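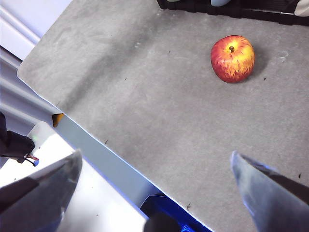 How to prepare a small robot arm demonstration for an open day

By Thilini Marikar

At our open day in Kotus we showed one robot arm with a gripper, which handled fruit and dishes. English is not my first language, so I will keep the steps simple. They are for a person who has an arm that works in the lab and must now show it to visitors.

1. Choose few things

Take objects which every visitor knows from the kitchen. We used an apple, some plates and a black dish rack. My colleague Þröstur Hviid wanted to bring glasses also, but the light from the windows makes glass very difficult for a camera, so we left them at home.

Buy the fruit one day before. A soft apple gets marks from the fingers, and then people think the robot is too strong.

2. Put the table in its place first

Move the table to its final position before you calibrate anything. In September we did it in the opposite order and lost the whole morning. When the table stands well, lock the wheels and put tape on the floor at each leg. Then run the calibration and save it under a new name. Ours was run 1479, and I wrote this number on paper too.
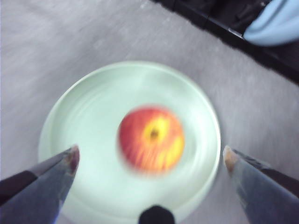
Begin with the slowest speed you have. Visitors stand closer than engineers do, and a slow arm is easier to follow with the eyes. We increased the speed a little after lunch, when the children had left.

3. Explain the task before the arm moves

Say one sentence, for example: "Now it will look for the apple." Wait until the group is quiet, and then start. If you talk during the movement, people look at you and miss the grasp.

Tell them also what can go wrong. A plate is harder than an apple: it is thin, and the fingers must come to the rim at the correct angle. I let the visitors guess which color of plate the arm would choose. This was the part they liked most.

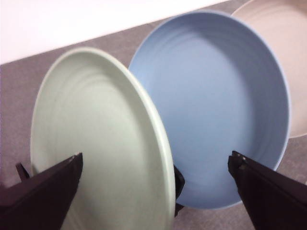 Leave free space between the dishes in the rack if your gripper has wide fingers. With plates of different depth, test each one alone and write down the height of the rim. The deeper ones need a different approach, and we kept a separate program for them.

4. Keep one person at the stop button

This person does nothing else. At our stand it was Unnur Hafþórsson, and we changed every half hour, because it is tiring to watch so carefully. The button must be on the side of the public, where everybody can see it.

5. Between two groups

Send the arm to its start position and close the gripper. Put the objects back by hand. Wipe the table if there are crumbs or dust on it. Check the screws of the fingers with a small key. 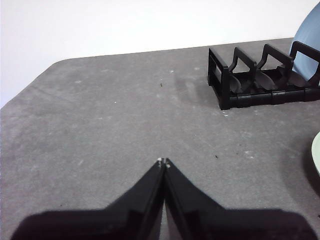
The gripper nearly closed, with the dish rack at the right.

We needed three minutes for this reset. If the next group is already waiting, let a child put the apple back, with the arm stopped.

6. After the last group

Save the log files before you switch off the power. We had 1022 entries, and I read them on Monday with Þröstur. Write down the questions that you could not answer. Mine was "Does it know that the apple is food?", and I am still looking for a short reply.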